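Search this site Enter keywords Go

Print this page | E-mail this article

Starndale tea rooms may stay open until July

The two public tea rooms in Starndale will probably not close this spring, after the town found a new tenant for the building in Owino Street. The rent was the main problem during the winter, when the old contract with the firm Silteria came to its end.

Mwanahawa Muli, who has managed both rooms from the beginning, told our newspaper that the talks were long but friendly. "We asked for one more season and we have received it," she said. The new tenant, the printing house Dronis, will use only the upper floor and will pay the larger part of the heating.

Nearly 3000 residents signed the letter to the town council – more than the organisers had expected.

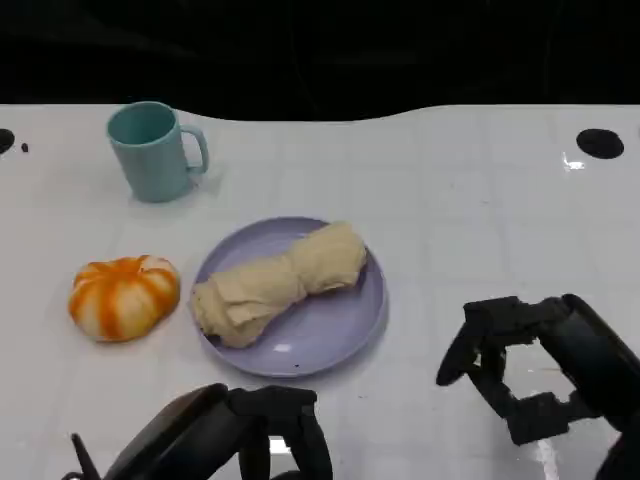 The council will also give 2000 pounds for repair of the roof above the kitchen. The work must be finished before July, and during this time the kitchen will serve only cold food. The price of a cup of tea stays the same.

Contact us | Copyright Starndale local news | Back to top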